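**Fruit going soft on the counter - what belongs in the fridge and what doesn't?**

Posted by Estela Olivares, 6/15/21

Hello all! We moved to Urico in April and our new kitchen gets sun for most of the afternoon, lovely for me but not so lovely for the fruit. I buy a mixed lot at the market (plums, tomatoes, oranges, a few pears if they look good) and tip everything into one big bowl on the table. By the fourth day the plums are mush and the pears are still like rocks. My mother kept everything out and my mother-in-law kept everything in the fridge, tomatoes and all, so I grew up with one rule and married into the other. Is there a sensible way to split things up? I'd rather not shop more than once a week if I can help it, as it's a long bus ride.

---

**Olga Ocampo**

Welcome to Urico, Estela! I ran the fruit stand on Delow Street for a good many years and this was what people asked me most, right after "are these sweet?"

Get rid of the big bowl first, or at least stop piling. Plums and pears should sit in one layer, not touching if you have the room, and out of that afternoon sun. Press a pear gently up by the stem. If it gives a little, eat it or put it in the fridge that day, where it will hold a few more days. Hard pears stay out. Same with plums - counter until they soften, then fridge, and don't wash them until you're ready to eat.

Tomatoes I leave out, stem side down, until they are properly ripe. A very ripe one can go in the fridge for a day or two, but let it sit out an hour before you slice it. Oranges are the easy ones. They're fine on the counter for a week, and the crisper drawer will keep them a good deal longer.

If you want the pears to hurry up, put them in a paper bag with a banana and check every day. I once forgot a bag over a long weekend and I won't describe it.

For the single layer I like a low cardboard tray, the kind any grocer will give you if you ask nicely. Wipe up any juice right away or you'll have fruit flies.

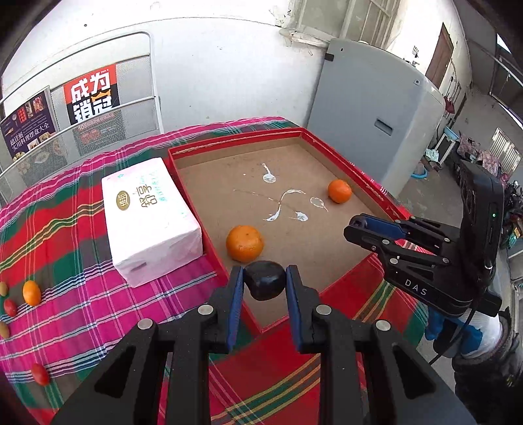
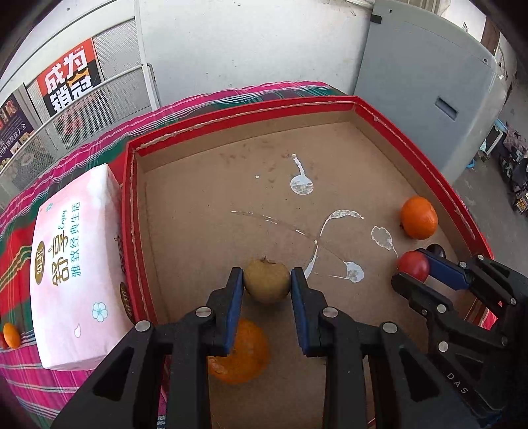

*Shallow tray with a red rim, good for keeping fruit in one layer.*

---

**Nicanor Farías**

I just put it all in the fridge. Never had a problem, but I don't care for pears.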